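The fault at Lakau was first logged in December, in the hall where Gollano tests its two-handed shop robots. During a routine shelf job the right hand held its grip for 19 seconds after the release command. The left arm, already cleared to move, carried on with the next step.

Svenja Sauerland, who leads testing, found no damage to the fingers. The force reading had drifted by 5 newtons, and the controller took an open hand for a loaded one. 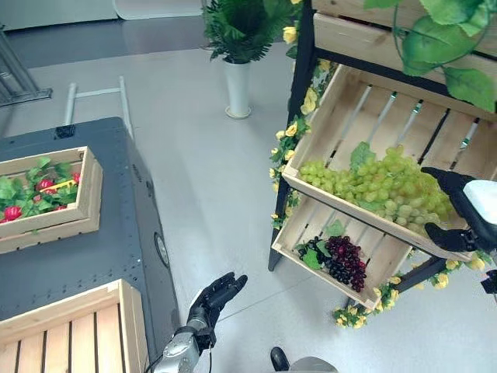 Grip faults of this kind are hard to catch in software. The hand reports a force, the controller compares it with a limit, and neither checks the object itself. With one hand closed on the front lip of a tilted crate of green grapes and the other free over the floor, a wrong reading can pull the crate off its rack. Ruppert, which supplies the wrist sensor, traced the drift to a worn cable screen.

Gollano repeated the job 1140 times with a new cable. The fault came back in 2 runs, both after a fast turn of the wrist. Kulsoom Mirani, the safety engineer, has since lowered the wrist speed and added a second check before release. The cause of those two runs is still open.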